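Thread: Is Jadville's schedule too soft for a playoff spot?

plustik_fan, December 2020
I know I'm going to hear it for this, but I've watched every Jadville game this year (yes, all 9 of them, my poor family) and I still don't think they've beaten anybody with a real passing game. Love the defense, love the kids, but holding Inby to 20 isn't the same as holding a top team to 20.

TymoshchukTailgate
Oh come on now! They beat Inby on the road, in the rain, with a backup center, and they had the ball at the end. You can't ask for much more than that, friend. Who else in this conference did it?

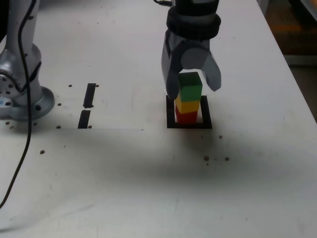

Reply 3: rowdy_row19
I'm somewhere in between, if that's allowed. The line is wonderful, but they gave up 19 in one quarter against Tymoshchuk, and a better team would have kept right on going. Ask me again in February when I've calmed down.

plustik_fan
Fair enough on the rain. I'd still take Plustik on a neutral field, and I'd bring the chili.

Comments

Gail in section 9: Only 2,000 of us let in for the Inby game and it was still loud!

oldpunter: Plustik couldn't cover a tight end if you paid them. Jadville by ten.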